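19 June 2019

I slept badly again and was up before the birds, so I sat down with the old button tin and did what I have been promising myself since February, which was to sort out the small things. You would not think a tin that size could hold so much. Fourteen keys, for a start, and I could put a name to maybe half of them. One is surely for the shed at the Zornham house, which we sold so long ago that I can't think whose lawnmower lives in there now. I kept it anyway. I always do.

Underneath were the bits of chain and the rings, all knotted up together with a hairpin and a luggage tag that still says 411 on it from the Kongkaew trip. It took me most of a pot of tea to get them apart. My fingers are not what they were for fine work, and the split rings are the worst, those stiff little loops that want a thumbnail I haven't got. I gave up on one and went at it with a butter knife, and now the butter knife has a nick in it. Well, it was never a good knife.

I do like a key ring with something on it, though, a bit of color so you can find it at the bottom of a bag. Mother's had a blue glass bead and a brass fish, and she could pick it out in the dark by feel. I went looking for the fish and did not find it. There was a Custico bottle opener instead, and roughly 50 safety pins, and I have put those in a jam jar on the windowsill where they catch the sun very nicely.

After lunch I meant to write to the bank and instead sat with my feet up.

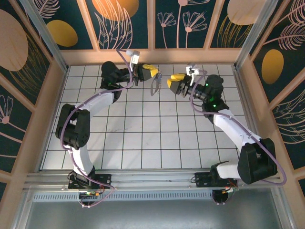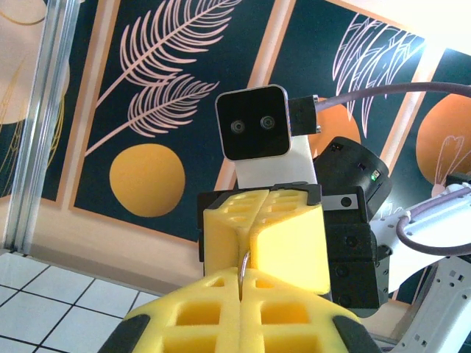 Yellow fingers in both. In the first, a little metal thing like a key ring or chain, with bluish bits on it.

Must buy a new butter knife.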